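Cenodley workshop newsletter, 3/9/19

Still folding, still not convinced

The two-arm build on the back bench at Dunstan has now eaten 23 evenings, and the job is the same one it started with: take a T-shirt out of a heap and leave it flat. I said last spring that a cheap ironing board and a patient teenager would win. I haven't changed my mind.

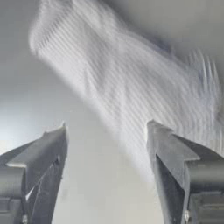 Speed is my first complaint. The Brarkeck plans promise smooth motion at any setting, and I'd like to meet whoever tested that. At full rate the cloth turns into a white smear above the fingertips, and I don't see how any software is meant to find an edge in it. We dropped the rate to 40 percent and the arguments got quieter.

Stripes were supposed to help, by giving the software lines to follow. I have my doubts. Once a shirt is bunched up, the lines go every which way.
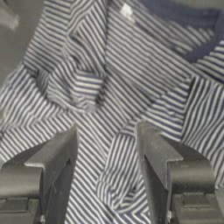
Navy and white stripes, with the tag near the top.

The Zovetti motor boards are fine, I'll admit, though we paid for 10 and two came with bent pins. The real trouble is getting both arms to agree. Each one works nicely alone, which proves very little. 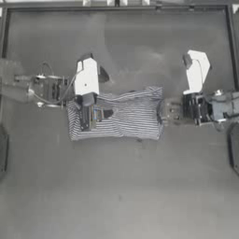
Both arms on the same shirt.

Our score sheet has 44 tries on it. I'd ignore any that were marked "nearly," and there are plenty of those.

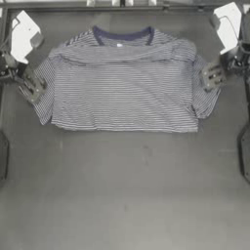 Will it be ready for the open house in May? The build crew thinks so, but I would plan on showing the sleeve routine alone and keeping the full fold off the program.

Bench time is posted by the door. Bring your own shirts, and please cut off any loose threads first.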